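Flullcombe Washroom Handling Project
Progress report to the Nirton Fund, second reporting period
Prepared by Fiona Lamont, project lead

1. Summary

Data collection ran behind plan this period. We recorded 2,137 usable demonstrations against a higher target, and we lost most of April to a fault in the hand-held grippers that took longer to find than it should have. The fault is now understood and a fix is on all working units. There was also one minor injury, reported in section 4. Spending is within the approved budget.

2. The fault

In the first week of April the replay team at Wikham reported that a number of recordings would not run properly on the arm. The arm followed the path well enough until the jaw was meant to close on the end of a paper roll, then closed late. In simulation this does no harm. On the bench it pulled a holder loose from its panel, and the operator pressed the stop. The arm was undamaged.

We first suspected the replay software and spent nine working days on it. That was the wrong place to look. The Prasertsri grippers record jaw opening and hand position as two separate streams, and the two are lined up afterward by their clocks. On the left-hand units the clock was restarting whenever the battery contact was knocked, so everything after the knock was shifted by up to 700 milliseconds. The unit gave no warning. Its status light stayed green throughout.

We went back over the whole set and found 47 sessions with at least one clock restart. All of them have been withdrawn from the training set. Some can be repaired by matching the jaw stream against a known closing event, but this is slow work and we have not assumed any of it in the figures above.

3. Work since the fault

Collection restarted in the fitting room at Flullcombe, using the row of toilets and the wall-mounted paper holders. Operators work with a gripper in each hand, as before. The task list is unchanged: paper roll, seat and lid, and picking up litter from the floor. 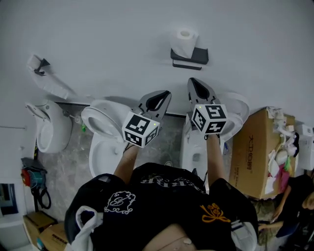
Does the clock fault affect recordings made before April?
Only those made after the second battery order. The older packs fit tightly and do not lose contact, and every session recorded with them passed the clock check.

The fix has two parts. A foam pad now holds the battery against its contacts, and the recording software compares the two clocks every second and stops the session if they drift apart. We tested the pad by tapping each unit by hand during recording. The share of sessions passing the clock check on the first attempt is now 95 percent. Most of the others are stopped by the software within the first minute, so little time is wasted.

4. Safety

An operator pinched a finger in a jaw while clearing paper from it. The skin was not broken and the operator returned to work the same afternoon. The written instructions said to power down before clearing the jaw, but they were on the last page and new operators had not been shown them. They are now covered at the start of every shift.

The loose holder at Wikham was also entered as an incident. The closing force on the arm has been lowered, and replay of any new batch now starts at quarter speed with one person at the stop button. We will keep both measures in place until the end of the project.

5. Changes to the plan

We ask to move the second delivery of data back by five weeks. The final delivery date does not change. To make up the time we will drop the soap dispenser task, which had the fewest recordings and the weakest replay results, and move its hours to the seat and lid task.

Prasertsri has agreed to replace the battery doors on all units at no charge – parts are due next month. Until they arrive we will go on using the foam pads and checking them at the start of each day.

A revised schedule and the list of withdrawn sessions are attached separately.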